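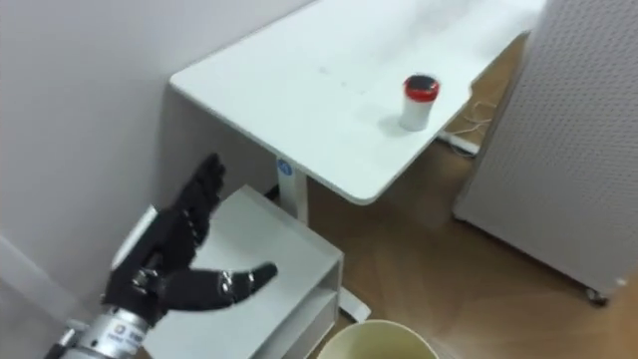
## Sourdough starter in a cold kitchen -- do I toss it?

**heather_lockyer** · 2/9/26

Hi everyone! Long-time reader, and finally a question of my own. I started a rye starter back in November and it was lovely for weeks, all bubbles and that nice apple smell. Then the cold came, my kitchen dropped into the low sixties, and now it barely lifts before the next feeding. I feed it twice a day with Osard dark rye and tap water. My sister says throw it out and begin again, but I've grown fond of it -- would you give up, or keep going?

**crumbandcrust**

Oh, please don't toss it! Mine sulks every winter. I'd drop to one feeding a day until it perks up, because you may be thinning it out before it has a chance to get going. Mine took almost 2 weeks to come back last year and it's been a joy ever since.

**Mateos34**

Going to disagree with crumb, kindly. Fewer feedings in a cold room just gave me a sour, runny mess. Warmth is what you want. I put my jar in the oven with only the light on (tape a note to the door, I once preheated a Brisetti jar to 390 and my husband still brings it up) and feed on the same schedule as always.

**crumbandcrust**

My oven light gets the jar far too hot, though! I came back to something like soup. I suppose ovens differ, so Heather, do put a thermometer in there first and check it after an hour or so.

**tilly_bakes**

Could be the flour, too. I switched from Osard to Tasura whole rye and mine was livelier by the weekend, but I'd also moved it next to the water heater, so take that for what it's worth.

**heather_lockyer**

You are all so kind, thank you! The oven light sits at 84 with the door propped open a crack, so I'm trying that, and one feeding a day for now. Mateos, the note is already on the door.

**Mateos34**

Use a big note. And save your discard for crackers, they're wonderful with caraway.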